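The long way round to a clean doona

My mum, Ivana Saavedra, washed on Mondays and ironed on Tuesdays, and I swore I'd never be like that. Guess who now has opinions about pegs!

It started when our old top loader died in September and I spent a month lugging bags to Domstead, the laundromat near the station. I expected to hate it. Instead I got an hour with my book, a chat with Bríd Ó Dálaigh (she does the service washes) and a proper education in how badly I'd been treating my towels. Too much powder, mate, she told me. Half of it, and skip the softener.

She's right, too. My towels had gone stiff as toast and now they drink up water like they're meant to. I've also stopped cramming the drum, which my brother Facundo reckons is a waste of a cycle, but he owns five shirts and they're all grey.
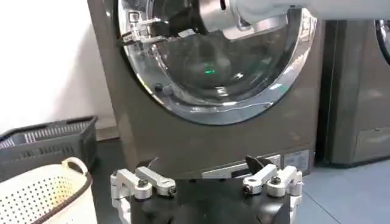
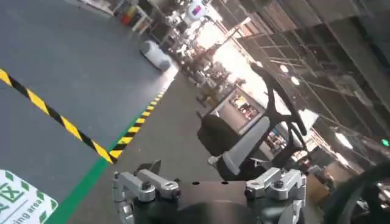
Buying one of your own

When I finally went shopping, the choice nearly sent me home again. The cheapest front loader I liked was 700 dollars, and the fancy ones sailed past 1000 without blinking. I settled on something in between, then paid 75 to have it carted up our stairs, the best money I've spent all year.

My neighbour Nana Quaye says to look at the spin speed first and the clever programs last. I've had mine for months and use the quick wash, the cottons and, when I'm feeling brave, the wool (one jumper lost so far, rest in peace).

I do miss Domstead, though. I still take the doona down there, as it won't fit in mine, and Bríd still peers into my bag to see how much powder I've brought.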